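Home | Talks | Notes | Visit | Contact

Speaker notes: Tile and grout in an older house
Maureen Sedgwick, Drulville Library, March

Welcome everybody, and take a moment to let the folks by the door find a seat. Say thank you to Ackroyd Hardware for the coffee (and the cookies, which I have already been into).

Start with my Rillden bathroom, 205 square feet of tile counting the walls, and how I put off the grout for 10 years. Let them laugh. Then slow down and talk about layout, because I do love layout! A staggered pattern forgives a wall that leans a little, and most of our walls lean a little.

Next slides, gray tile in staggered rows with darker grout. Let people look.

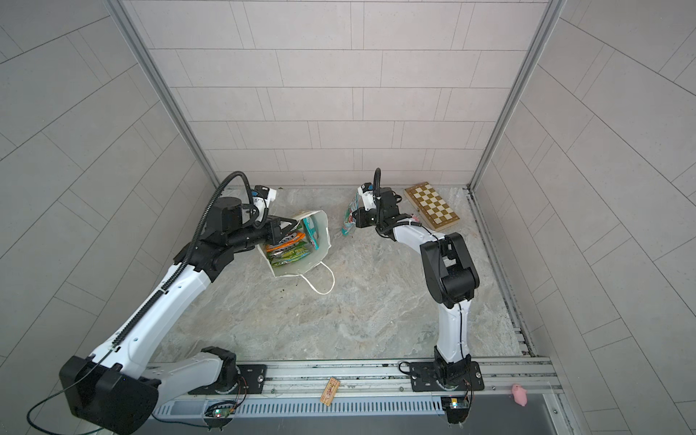
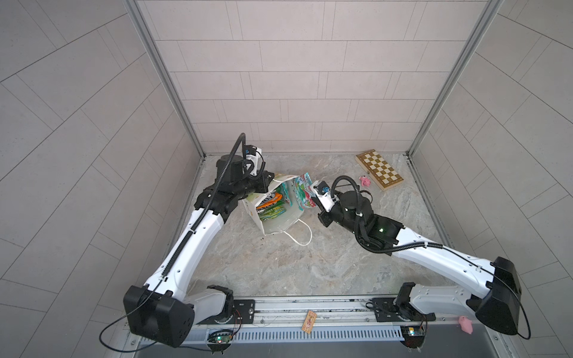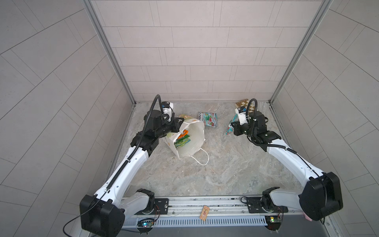
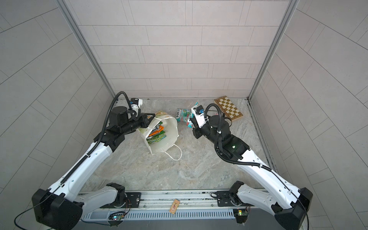 How long should new grout sit before I seal it?
Go by the bag first, but for ordinary cement grout I wait 5 days, and longer in a damp basement.

Pass the sample boards around, and remind people they're heavy. Tell the Harkier story if there's time, the one where I mixed the whole bucket at once and had to chip it out with a screwdriver. Leave 6 minutes for questions, and ask for the boards back.

Recent talks
Painting Old Radiators
Storm Windows, Start to Finish
Quieting a Squeaky Stair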